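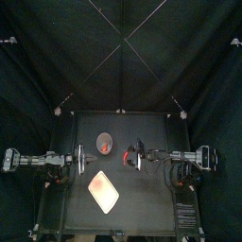
Home | News | Concerts | Recordings | Education | Support | Contact

Brellport Improvised Music Society Receives Archive of Live Jazz Recordings

Saturday, January 22, 2005

The Brellport Improvised Music Society has taken ownership of 700 reels and cassettes of live jazz recorded at the former Wotura Club. The material was transferred to the Society under an agreement signed earlier this month with the club's last operating company, and it will be kept at the Society's offices on Ngau Street.

The Wotura Club presented jazz six nights a week for most of its history and was known in the region for long engagements by small groups. House engineers taped many of the late sets directly from the mixing desk. The tapes were used at first so that players could review their own work, and few were ever played outside the building. A smaller number were broadcast on local radio and then returned to the shelves.

An initial survey shows that the collection is strongest in quartet and quintet performances. It also contains rehearsals, several evenings of solo piano, and a run of big band dates that were believed lost. Written notes survive for a large part of the material, although their quality varies. Some boxes carry full set lists and the names of every player. Others are marked only with a day of the week.

The Society will begin copying the tapes to digital files in the spring. Reels that show signs of shedding will be handled first, and these will be sent to Skulterik, the audio restoration firm that prepared the Society's two previous archival releases. Cassettes will be copied in-house. The original tapes will be kept after copying, and no item in the collection will be sold or lent.

Listening access will be offered by appointment at Ngau Street once the first group of transfers has been cataloged. Researchers, students and members of the public may apply on the same terms. Musicians who performed at the club, and the families of those who have died, may request a private copy of any set in which the musician took part. Requests should be made in writing and should give the name of the group and the approximate year of the performance.

The Society also plans a compact disc drawn from the collection. The disc will contain 14 previously unreleased performances, chosen by a panel of working musicians and radio programmers, and will be issued in an edition of 3000 copies with a printed booklet. No selection has been made. The Society will not release any performance until permission has been obtained from the players or their estates — a process that is expected to take up the greater part of the year. Royalties will be paid at the standard rate for archival recordings.

The transfer does not include the club's name, its sign or its piano. The piano was sold separately when the premises closed. Photographs and posters from the club remain with the Brellport public library, where they may be seen during normal opening hours. The Society and the library have agreed to share catalog information so that posters can be matched to taped performances where dates allow.

Persons who attended performances at the Wotura Club and who hold programs, ticket stubs or diaries are invited to contact the Society. Such items are of help in dating tapes with incomplete labels. The Society asks that originals not be mailed — photocopies are sufficient in the first instance. Private recordings made by audience members are outside the scope of the present agreement and cannot be accepted at this time.

The regular concert season is not affected by the project. Performances will continue at the Society's hall as listed in the printed calendar, and subscription prices remain unchanged. Members will receive a report on the progress of the transfers with the fall mailing.

Inquiries about the archive should be addressed to the Recordings Office, Brellport Improvised Music Society, Ngau Street, Brellport.

Recent News

Spring Subscription Series Now on Sale
Student Big Band Auditions: Dates and Requirements
Composer Commission Awarded for New Octet Work
Ngau Street Office Hours Extended
Second Archival Release Returns to Print
Call for Entries: Young Improvisers Program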